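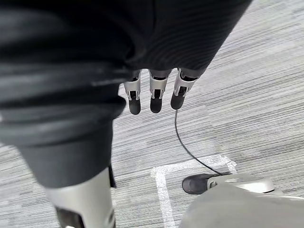 Lellatard has started teaching its cable-laying robot by remote control, and the first block of lessons finished at the firm's Kinatby site in June 2024. An operator sits at a desk on the other side of a partition, wearing a pair of tracking gloves, and the robot copies what the hands do. Slow work, so far. The grey carpet in the practice bay is marked with white tape, one strip meeting another at a corner, and the black cable runs across it. The robot's silver fingers have rounded black pads on the ends, the arm wears a ribbed black sleeve, and the whole lot is meant to learn to pick up a lead, follow it along and put it back down where it should be.

Sounds easy. Wayne Hiebert, who runs the project, says it was the task the team got wrong most often when they tried to write it out as code. "A cable's never the same shape twice," he said. "You can't give it a list of places to go. You have to show it, and then show it again with the cable somewhere else."

So that is the plan. The team recorded 2,000 demonstrations in the first block, all of them on floor cables, and has thrown out 338 where the operator lost the cable, dropped the link or just made a mess of it. Those go in a seperate folder. Hiebert wants to look at whether the bad ones are any use for teaching the robot how to recover, but no decision yet.

Two operators shared the gloves, Chiamaka Amadi and Jhair Zapata. Neither had driven a robot before joining. Amadi came from the stores side of the firm and reckons the hands are the easy bit.

"It's your shoulders that go," she said. "You're holding your arms out over nothing. And there's a delay, only a tiny one, but you learn to wait for it. First week I kept grabbing too early."

Zapata prefers the other method, where you stand beside the machine, take hold of the wrist and push the arm through the job yourself. The site did some of that in December with an older arm. He says you feel the weight that way and you don't overshoot. Trouble is it puts a person right in the working area, and the fingers still have to be worked from a keypad by somebody else. Two people for one short demonstration. The gloves won on cost.

Not everyone at Kinatby is convinced. Walter Giraldo looks after the floor wiring for the exhibition halls that Lellatard fits out, and he has been asked to judge the recordings. Each one gets a pass or a fail from him, nothing in between. He is looking for kinks, twists, and cable left lying over a tape line when it should be inside it.

"Some of them are lovely," Giraldo said. "Some of them I'd send an apprentice back to do over. If it learns from those it'll learn to do it badly, very neatly."

He has asked for harder jobs in the next round, such as a lead that has been wound up tight and won't lie flat, or one with a heavy plug on the end. Both are on the list. So is working under a table, which the operators are not looking forward too.

The software that turns the recordings into something the robot can do by itself comes from Larkeck, a small outfit working under contract. Seidu Kwofie, its lead engineer on the job, was on site for the last part of the block. He said the robot can already reach for a cable unaided and gets a grip on it more often than it misses, on carpet. It has not been tried on anything shiny. Following the cable along with the fingers half closed is where it comes unstuck, and he puts that down to the demonstrations: both operators tended to let go and re-grip when they were unsure, and the robot now does the same thing, over and over, including when it has no need.

Amadi laughed at that. "It's got my bad habits. Fair enough."

The fix is more recordings with the fingers kept on the cable the whole way, even if it takes longer. The target for the end of the second block is 3,404 good demonstrations in total, a number Hiebert said came out of Kwofie's planning sheet and which he has given up arguing with.

The second block moves to the Salazar building, where there is more floor. Staff there have been told to keep outside the tape while the arm is powered up and to use the rear corridor for deliveries. Anyone who wants a go with the gloves should ask Zapata, small and medium sizes only for now, larger pair on order.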